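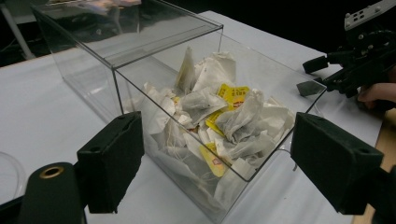

Closing a store: inventory, leases and notice
Speaker notes, Agnes Kvam
21 October 2002

Opening
Introduce self. Fourteen years in retail accounts, the last nine on store closures. Scope is small independent shops with one or two locations. Chains are out of scope. Questions at the end, except on terminology.

Slide 1 – Case used throughout
Iturra, a neighborhood housewares and hardware store. Single location, leased. Owner decided not to renew. Lease ended in December. Stock at the decision date was 209 product lines, counted by hand because the register file had not been kept up to date.
State clearly that the owner has agreed to the use of these numbers.

Slide 2 – Order of work
Read the lease first. Look for the notice period, the condition clause and any limit on signs in the window. Iturra's lease banned the words "going out of business" on the street side. The banner had already been printed.
Then the suppliers. Ask each one in writing about returns. Premton took back unopened cartons less a restocking charge. Livex gave credit only, and credit has no use to a store with no further orders to place. Ask for a check instead, and ask early.
Staff are told before customers. Same day is acceptable if the staff meeting is in the morning.

Slide 3 – Markdown schedule
Pause here, people copy this one down.
First stage: small discount, full range. Regular customers buy at this stage and margin is still good. Second stage: deeper discount on slow lines only. Third stage: everything, including shelving and the counter.
Common error is to start at the deepest discount. Traffic peaks in the first days and the remaining stock is then hard to move at any price.
Iturra had over 200 customers on its mailing list. Letters went out one week ahead of the window signs.

Slide 4 – Gift certificates and deposits
Treat as debts. List them by date and amount. Set a last day for use and post it at the register. Check state rules on unclaimed balances – these vary, do not quote a figure from the stage.
Special orders: fill or refund. No store credit.

Slide 5 – Fixtures
Takumi Tsuchiya handled this part for Iturra and will take questions on it. His notes: photograph fixtures before tagging, sell in lots, buyer removes. The Duresell shelving went as one lot. Wall anchors stayed in and the landlord charged for the repair.

Slide 6 – Records
Keep sales records, payroll and tax filings after closing. Forward the mail. Leave the bank account open until the last supplier check clears. Cancel the phone line last.

If short on time, skip slide 5 and go to records.

Handout is the lease checklist, one page, at the back table.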